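Gripper kept closing after e-stop release, anyone seen this?

Forum > Bench Cells and Small Arms > Faults and Safety

dotstead_mike
Posts: 30

Writing this fast before my shift ends. We run a tabletop arm with a parallel gripper on a wood bench, pick and place practice with shop goods, round stuff mostly. Friday the operator hit the e-stop because the arm was heading for the tray edge. Arm stopped, good. He twisted the button back out, pressed reset, and the gripper snapped the rest of the way closed. No command sent. His thumb was next to the jaw. Pinched, bruised nail, no break. But still.

Log shows code 2934 on the gripper channel at the moment of reset and nothing else. The manual I have lists it as "position error, axis 7" and that's the whole entry.

Grip force limit is set to 10 percent, so it should have been gentle. It was not gentle.

Anyone?

kettlecorn
Re: Gripper kept closing after e-stop release

First is the thumb ok. Second, does your e-stop cut power to the gripper or only to the arm joints? Lots of these small cells the gripper is on its own supply and stays live the whole time. Arm stops, everybody relaxes, fingers still powered.

dotstead_mike

Thumb ok, he's typing with it. Gripper goes limp when you hit the button, you can push the jaws by hand. So I think it cuts both. Haven't put a meter on it.

kettlecorn

Put a meter on it. Limp can just mean the drive is disabled in software.

RadomirH

Classic stale target. The gripper had a close command in progress when you stopped it. The stop drops the motor but the controller keeps the target position in memory. Reset brings the motor back, controller sees a big error between where the jaws are and where it wanted them, and goes there at full speed. That would fit your 2934 too, position error.

Fix is to write the actual position into the target before the drive is enabled again. Should be two lines in the startup routine. We had the same on a cell in the Grilton building and that cured it.

Radomír Hájek

dotstead_mike

ok that makes a lot of sense. But why full force? Limit was 10.

RadomirH

Check if the limit survives the reset. On ours it went back to the default after every power loss.

gusset44

Going to disagree with the direction of this. You can fix the target thing in software and you should, but the real problem is a hand near the jaws during reset. Doesn't matter what the code does. Rule in our place: after any stop, hands behind the line, THEN release, THEN reset. Software is not a safety function unless somebody rated it as one.

RadomirH

Nobody said it was. He asked why it closed. I told him why it closed.

gusset44

And he's going to change two lines and go back to work with the same reset habit. Seen it.

kettlecorn

You're both right, can we keep going. Mike, where is the reset button? If you can reach it and the jaws at the same time that's your problem right there.

dotstead_mike

...yes you can reach both. It's on the front of the bench. He had one hand on reset and the other one was holding the part so it wouldnt roll.

gusset44

There it is.

dotstead_mike

Yeah I know. Moving it.

iturra_d

Read the whole thread, want to add one. We had a stale target AND a worn jaw slide at the same time and spent a week blaming the first one. Slide would stick, controller pushed harder, then it let go all at once. Looks just like a snap closed. If your gripper has some hours on it, push the jaws through full travel with the power off and feel for a rough spot. Do it both directions.

Also what part were you holding? Soft parts hide this. They squash and you never see the overshoot.

Damián Iturra, Vergara

dotstead_mike

Power off push test done at lunch. There IS a spot, maybe a third of the way from closed. Not terrible, but I can feel it. Now I don't know which one it is.

iturra_d

Could be both. Do the software one first, then run it with the slide as is, then clean the slide and run again. Change one thing at a time or you'll never know.

gusset44

With the reset moved. Before any running.

dotstead_mike

Reset is moved, it's on a post now, you have to take two steps. Happy?

gusset44

Yes. Truly.

dotstead_mike

Update, sorry for the gap. Metered it. kettlecorn was right, the e-stop doesn't cut gripper power, only drops the enable. So the limp jaws told me nothing. Supply is going through the safety relay now with the rest.

Also RadomirH was right, force limit was back at default after the reset. I read it straight off the drive. Both the limit and the target get written before enable now.
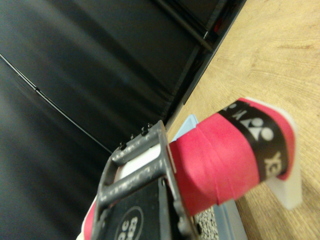
Grip force is where I'm still stuck, so next I'm on the awkward parts. Ran 200 cycles, stop and reset thrown in at random points, hands nowhere near it. No snap closed, not once. No 2934 either. But it still closes harder than I'd like on round stuff. Pic is with the red Yonex grip tape roll in the jaws, and you can see the bars on this gripper are pretty beat up, scratches and chipped paint all down the edges. So yes Damián, it has hours on it. Slide has not been cleaned yet, that's next, one thing at a time like you said.

iturra_d

Good. Paint wear on the outside doesn't tell you much though, that's just knocks. The slide is what counts. When you clean it don't spray anything in there, wipe it dry, look for a shiny line, then a tiny bit of grease. And if there's a notch you can catch with a fingernail, replace it, don't polish it.

kettlecorn

Is that a cable running across the back? Is it free at full reach? We had one snag, arm kept going, ripped the connector. Ask me how I know.

dotstead_mike

The thin black one, yeah. It has slack, but I'll go through the full reach by hand and look. Fair point.

RadomirH

On force, what closing speed are you using? The limit on many of these only works once the jaw is in contact. If it arrives fast you get the hit first and the limit after. Drop the speed for the last part of the travel.

dotstead_mike

Speed is 30 on a scale to 100. Never touched it.

RadomirH

Try 10 for the last bit. Open can stay fast.

gusset44

Don't leave open fast either if there's anything a finger can get behind. Opening jaws pinch too, on the outside. People forget.

RadomirH

On his gripper? Against what?

gusset44

Against the tray. Against the bench. Against whatever is next to it that day.

RadomirH

I think thats overdoing it for a bench arm but ok.

ivedwood_tess

Lurker here, we have a similar setup at Ivedwood and I just went and checked ours. E-stop doesnt cut the gripper either. Going on the relay tomorrow. Thanks Mike, and tell the thumb thanks.

dotstead_mike

Will do. Slide comes apart Monday, I'll post what I find. If anybody has the long version of the manual with the real text for 2934 pls send me a message, the one we got has six pages missing.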